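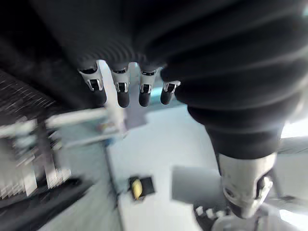 Lutfa Akanda wrote in after the last lecture to ask why we would ever bother with a many-fingered hand when a plain two-jaw gripper can pick up a mug, costs a fraction as much, and can be fixed with a hex key over lunch. She would put the money into better cameras and be done with it.

It's a very good question, and I've moved week seven around so that we can spend the whole session on it. Please read these notes before the lab. I know they run on a bit, and I'm sorry, but the parts people skip are usually the parts they come to ask me about at the end.

Week 7: Choosing a hand, and choosing where to look from

Let me start with the case for the two-jaw gripper, so that Lutfa's side gets a fair hearing. It has one motion. You tell it how wide to open and how hard to squeeze, and when something goes wrong you have a short list of suspects. The Arodis pair we keep on the bench in Plollside went through 900 grasps last February on one set of pads, and the only thing anybody had to do was tighten a screw. If your objects are boxes, or blocks, or anything with two flat sides facing each other, I would start there and feel no shame about it.

Then you try it on kitchen things. A mug held across the body is all right. A mug held by the rim is also all right, until you want to turn it over, and then the whole wrist has to swing through a big arc because the jaws can't do any of the turning themselves. Plates are worse. A plate standing in a rack gives you a thin edge to hold, and if the jaws close a little off center the plate pivots. You can design around this with shaped pads (and some of you did so beautifully in the Clarnamus project) but you end up with one pad for plates and another for cups and a third for spoons.

A fingered hand spreads the contact out. The thumb goes to one side, the fingers wrap as far as they can, and small errors in position get soaked up by the wrap. What you pay for that is more joints to command, more ways for a finger to catch on something, and a much bulkier thing to steer between the tines of a rack. That last one surprises people every year.
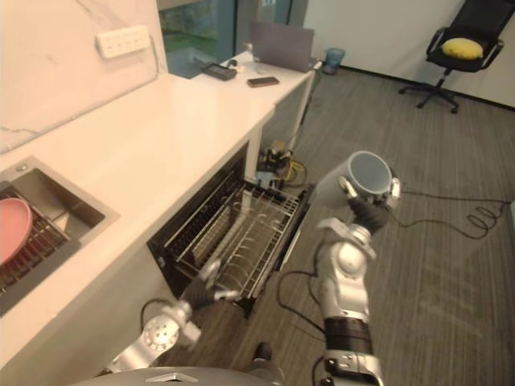
Clearance deserves a proper measurement before you write any code. Move the arm by hand to where you want the grasp to happen, with the fingers open as wide as you plan to open them, and then look at what the knuckles would touch on the way in and on the way out. The way out matters more than you'd think, because now you are holding something, and the something sticks out too. Write down the approach direction you settled on. I'd like to see it in your report even if you later change your mind.

With two arms you have a further choice. One can hold while the other reaches, or both can work on separate objects and keep out of each other's way. Start with the first. The Mocanu controller will happily run both arms at once, but it treats the second arm as an obstacle only if you've switched that on, and it's off when the software starts. Please check it!

Now for the cameras, where I think Lutfa is half right. A head view gives you the whole layout: counter, rack, floor, both arms. It's what you want for deciding where to go next. Its weak spot is the last little stretch before contact, when the hand covers the very thing you're trying to see.
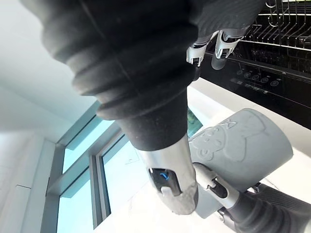

A wrist view travels with the hand, so it keeps showing you the fingers and whatever is near them. You pay for it in other ways. The picture tips over whenever the wrist turns, fast moves smear it, and a bright window can land in it at any moment. Don't write code that assumes up is up. Take the arm's joint readings along with every image so you can work out the camera's tilt later.

For the lab, each group will run the same mug and plate tasks with both hands and then with each camera turned off. Our shared log holds 2,000 earlier attempts, and 78 of them are marked "unclear" — I'd love for you to look through those first and say which camera would have settled the matter. Bring your notes on paper if you can, as the lab tables have very little room for laptops. Reports are due before the next lecture, by 5 p.m.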